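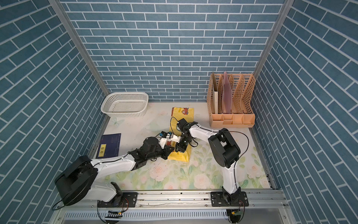
Most small-gripper reviews test with wooden blocks. Corey Quinlan stopped using them in October. Blocks are easy, he says, and any pair of fingers that closes straight will lift one. He and Mereana Te Moana run the bench at Tuhiwai, a two-person workshop that tries out parts for schools and small labs, and they now test mostly on cloth.

Two sets of fingers were up for comparison when I visited. The Rerkton set is stiff and cheap. The Boltel set costs nearly 100 pounds more and gives a little at the tip. Each gets 20 tries at every object, using the same Hudoven controller, with the speed left alone between sets. 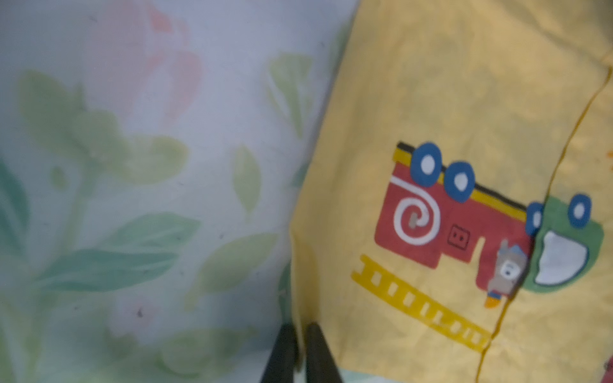
Cloth bags are where Te Moana expects trouble. The fingers have to get hold of a fold without taking the mat along with it, and a patterned mat makes the job harder for the wrist camera. On the yellow bag with the fire truck print, she watches the place where its edge lies over the flowered fabric, and wants the black tips lined up there before they close. If they come in too low, they pinch both layers.

The Boltel fingers managed 18 clean lifts on cloth. The Rerkton set did worse, though Quinlan would still buy it for boxes and books. He plans to repeat the whole run with the controller's force limit turned down, and Te Moana wants to try longer tips first.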